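Matte glazed plates marking up grey after a few months — detergent, cutlery or the glaze?
Kitchen and Tableware > Care and Repair
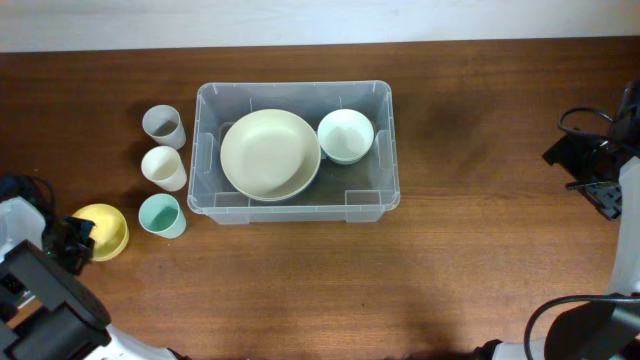
Cream plate and the green bowl, in the tub

kulis_kiln
Posted 7:42 pm

Looking for opinions on metal marking. I have a set of matte stoneware in two colours, cream and pale green, bought in September. The cream dinner plates have developed grey lines, mostly in the middle where a knife lands. The green bowls have very few, but they only see spoons.

Details, so we can skip the first round of questions:
Stainless cutlery, table knives with a fine serration.
Dishwasher on the 65 degree program, tablets not powder.
Water hardness is low where I am.
The lines don't catch a fingernail.

I've tried bicarb paste on one plate. It lightened the lines but didn't remove them. Is this scratching, or metal sitting on top? And is there anything to be done that doesn't polish the glaze?

tessellate
Posted 7:58 pm

Metal on top. If your nail doesn't catch, the glaze is fine. Matte surfaces are rough at a small scale and harder than most table knives, so the knife wears and the plate doesn't. Same thing as a pencil on paper.

Use a cleaner with oxalic acid, the powdered kind sold for stainless sinks. Make a wet paste, leave it for a minute, rub with a soft cloth, rinse well. Gloves on. Don't use it dry.

Ryota Fukuda
Posted 8:20 pm

Agree on the diagnosis, partly disagree on the cause. Not all matte glazes mark at the same rate. There are two ways to get a matte surface. One is a properly formulated glaze that grows small crystals as it cools. The other is an underfired glaze that never fully melted. The second marks far worse, picks up tea and turmeric as well, and can leach if there is anything in it worth leaching.

A quick test is a slice of lemon on the glaze overnight. Rinse and dry in the morning, then look across the surface at a low angle. If there's a dull or discoloured patch, the glaze is not durable and no cleaner will fix that. Do it on the underside if the foot is glazed.

kulis_kiln
Posted 8:31 pm

Thanks both. Underside is glazed apart from the foot ring. Lemon is going on tonight.

Maker is Zinudeo, in case anyone has the same range.

dishpig31
Posted 8:47 pm

I have Zinudeo bowls, three years old, no marks at all. Washed by hand. I'd blame the dishwasher. High alkalinity tablets etch everything eventually and once the surface is etched it grabs metal. Go back to hand washing and buy knives without serrations.

tessellate
Posted 9:05 pm

Bowls aren't a fair comparison, as the OP said. Nothing gets cut in them.

Etching from detergent is real on glassware and on soft overglaze decoration. On a stoneware glaze fired to cone 6 it takes a very long time. I wouldn't expect to see it in months.

dishpig31
Posted 9:11 pm

Depends on how often it runs. Ours at work goes through five cycles a day and the plates look sandblasted by the end of the first year.

tessellate
Posted 9:14 pm

Commercial machine, commercial detergent, plates stacked wet and dragged across each other. Different problem.

Valter Simões
Posted 9:40 pm

I did a rough comparison of this a while ago for a café fit-out. Four glazes, same clay body, same stainless knife, 3000 strokes each with a weight on the blade. I stopped and cleaned at intervals with the oxalic powder.

Gloss white: faint marks, wiped off with dish soap.
Satin white: visible marks, came off with the powder.
Matte cream: heavy marks, came off with the powder but took two goes.
Matte grey: heavy marks, couldn't see them, so the client bought that one.

The matte cream returned to clean every time up to 2388 strokes. After that I could pick up a slight sheen where I'd been rubbing. I put that down to my cleaning and not the knife, but I can't separate the two from the way I ran it. If I did it again I'd have a control piece that was only cleaned.

Ryota Fukuda
Posted 9:52 pm

Useful numbers. Which matte was it — magnesium or calcium? Magnesium mattes tend to feel smoother, and in my experience they mark less.

Valter Simões
Posted 9:55 pm

Supplier was Mota and they wouldn't say. Felt buttery, so probably magnesium. It still marked.

kulis_kiln
Posted 7:15 am

Lemon result: nothing I can find. Looked at it under a torch from the side and the patch is the same as the rest. So the glaze seems sound.

Also did one plate with the oxalic powder. All lines gone apart from one long one near the rim, which was the darkest to start with. No change in sheen that I can see. Will do the others on the weekend.

Ryota Fukuda
Posted 7:33 am

Good. One pass of lemon isn't proof, but I'd stop worrying. Leave the stubborn line wet with paste for a few minutes and try again before you rub harder.

dishpig31
Posted 7:50 am

Still say hand wash them.

poteck_user
Posted 8:26 am

Does anyone know whether the powder is okay on unglazed foot rings? Mine are Poteck and the bare clay has gone grey from sliding around on a steel bench.

tessellate
Posted 8:41 am

Test one first. Bare clay is more absorbent than glaze, so rinse it for longer and let it dry fully. For feet I'd try fine wet-and-dry paper before any acid.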